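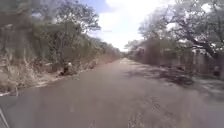 *The lane at Kollow, with dry grass on the left-hand bank.*

**Verge cutting to start on Kollow lane**

October 28, 2018

Cutting of the verges on the narrow lane at Kollow will begin next week, the contractor Ravn has confirmed. Work covers the grass banks and the lower shrubs on both sides. The trees will be left until April.

The lane will be closed to through traffic for up to 4 days. Route 102 will run via Zotum and will miss two stops.

"Cuttings will be taken away the same day," said Gunhild Overgaard, site manager. The asphalt is not due for resurfacing under this contract.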